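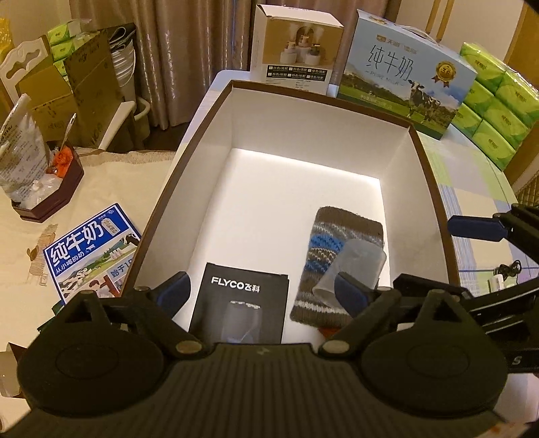 What is Maltach?
Maltach is a television crime drama made by Magesa for the streaming service Andari, set in a lakeside town of the same name and told over ten episodes in two series.

Maltach follows a small police station in a town where a ferry line is being closed. The first series deals with the disappearance of a ferry engineer. The second is set nine years earlier and shows how the station's staff came to work together. All episodes run for a little under an hour and were released in pairs, except for the last two of the second series, which appeared a month apart.

Premise

The town of Maltach lies at the narrow end of a lake. Its older quarter is reached by a road tunnel and by the ferry Mollia, and much of the plot depends on which of the two is open. In the first series the tunnel is shut for repairs and the police have to share the last boat of the evening with the people they are questioning. The engineer's logbook, which lists crossings that were never advertised, is found in the second episode and remains the main piece of evidence until the end.

The second series opens with the arrival of a new station chief, who is already retired in the first. It explains the unadvertised crossings as part of a fuel-smuggling scheme run from the boatyard. Several minor characters from the first series, including the harbour café owner and the tunnel supervisor, have larger parts here.

Production

Magesa had made mainly documentaries before Maltach, and the project began as a documentary about the closing of rural ferry routes. It was rewritten as a drama after the company failed to get permission to film on a working service. An early outline had a single feature-length story, with the engineer as narrator. This was dropped, although parts of the narration survive as the entries read aloud from the logbook.

Exterior scenes were shot over one spring and one autumn. The ferry was a disused passenger vessel, repainted and renamed for the series, and could move under its own power only in calm water. Scenes of it in bad weather were filmed while it was moored, with the camera placed on a raft alongside. The police station, the café kitchen and the lower deck were sets built in a former dairy. Over 1000 people applied to be extras in the first series, and those chosen for the ferry crossings were asked to keep the same seats throughout filming.

For the second series the same sets were altered to look newer. The station walls were repainted in a lighter colour and the tunnel entrance, which has a concrete canopy in the first series, was shown without it.

Music

The score is for accordion, double bass and a small brass group. The title theme is based on the three-note signal given by the ferry when leaving the landing stage, and is played more slowly in the second series. A soundtrack album was issued as a download with a booklet of cue notes. It leaves out the dance-hall music from episode four, for which separate rights were held.

Release

The first series was released on Andari in June, with the second following after a gap of two years. A version with audio description was added later, together with subtitles that mark which of the two local dialects is being spoken. A re-edited version for broadcast divides each episode into halves and removes most of the logbook readings.

Reception

Reviews of the first series praised the sound recording and the use of the ferry timetable as a source of tension. The middle episodes were described by several reviewers as slow, and the subplot about the tunnel contract was thought hard to follow. The second series was received less evenly. Some critics welcomed the larger parts given to the townspeople, while others felt that the smuggling plot removed the uncertainty left by the first ending.

Viewers have also discussed the order in which the two series should be watched. Andari lists them in order of release. The broadcast version was shown in order of events, beginning with the second series, and for this purpose a short recap at the start of its opening episode was cut.

Related works

A companion book, The Mollia Logbook, runs to 256 pages and prints the engineer's entries in full, including those for crossings not mentioned on screen. A radio play set on the ferry's final day in service uses the same theme music but has no characters in common with the series.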